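Category: Short Fiction / Workplace

The Inventory of Room 221

In accordance with the wishes of the late director, the contents of the staff pantry at Flutodix were to be recorded before the lease expired. The duty was assigned to Neema Kirui of the Records Office, who had worked in the building for less than a year and had never taken tea in Room 221.

She was issued a form of 137 lines and a pencil. The form had been drafted by Mervyn Pilkington, who held that every article in a room should be entered by name, condition and keeper. The first two columns gave her no difficulty. The third she left blank until the afternoon, when Oduor Lukumay came up from Accounts and asked what she had written for the cups.

"Plastic," she read. "Fair condition. Keeper unknown."

Mr. Lukumay requested permission to sit down. 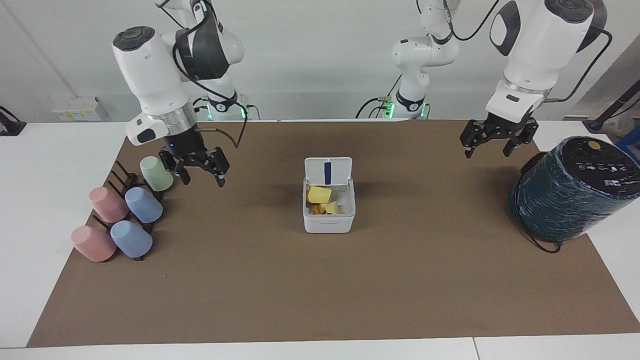

The pink, he stated, had always been taken by Accounts. The light blue belonged by custom to the drafting staff. The green had been the director's, and it was understood that no other person would drink from it, although no notice to that effect had ever been posted. At the close of each day the director washed it himself and returned it to its peg upside down.

Miss Kirui observed that the form did not provide for custom.

"No," said Mr. Lukumay. "It would not."

She considered the matter for the remainder of the hour. The dark brown rack was entered on line 2 and the cups on line 3, and in the third column, in small and regular handwriting, she recorded what she had been told. The entry extended into the margin – an irregularity for which Mr. Pilkington would certainly require an explanation.

She then put on her coat, and Mr. Lukumay held the door.

Comments

Awuor Rweyemamu: I liked Mr. Lukumay asking permission to sit. Will there be more about the director?

Enda McGrath: We had the same rule about one cup in my old office. I broke it in my first week and still hear about it.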